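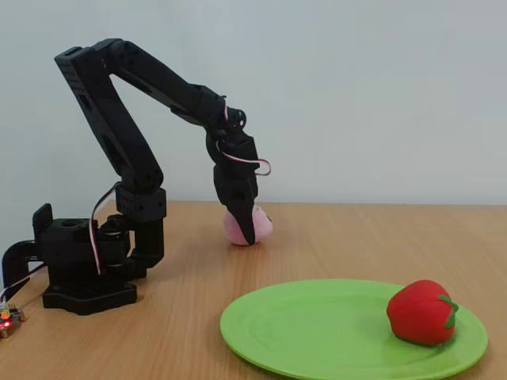

A table should have a storage rule before it has storage. Most households do this in reverse: they buy the bins, fill them, and go on leaving small objects on the tabletop.

Soft toys are the usual case. A plush fruit weighs almost nothing and fits in a hand, so it gets put down wherever the hand happens to be. Sorting by type fails within a week. Sorting by where the thing is used holds up much longer – the table toys live within reach of the table, in one open container without a lid.

Karine Paquette argued in May that lids keep dust out and should stay. I disagree. A lid adds a second motion to every return, and a child will skip the second motion. Plush can be washed. A habit is harder to restore.

My limit is 30 items per container, counted twice a year. Anything over that goes to a shelf in another room. Levente Dudás considers the number arbitrary, and it is, but an arbitrary limit can be checked and a sensible feeling cannot.

The tabletop itself gets no container at all. It is cleared at night and wiped with a damp cloth.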